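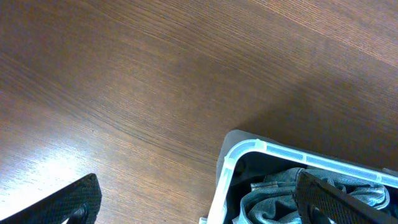

Somebody in the March group wanted to know whether jeans really need folding at all if they are only going into a bin, and I promised I would give that a proper answer in the notes.

Courses > Home Skills > Clothes and Storage > Handout 4: Denim

Well, it depends on the bin and on how soon you'll wear them! A pair bunched up in a small plastic bin will come to no harm in a day or two, and I do it myself more often than I should. For a whole season, though, please fold – creases that sit under weight get stubborn, especially behind the knee and along the thick side seams.

Work on a table if you have one (a bed is too soft, and your back will thank you). Button the waist, lay one leg over the other, and smooth from the waistband down with the flat of your hand. Tuck in the little point at the seat, then fold in thirds toward the waist.

If you have a polished wooden table, like the one at the top of this sheet, watch the rivets and zippers and put a towel down first.

For next time, please bring one storage bin, any size, and two pairs of jeans. We'll be in the Romaniuk room again, and the Gurari reading is optional – pages 154 onward, if you're curious.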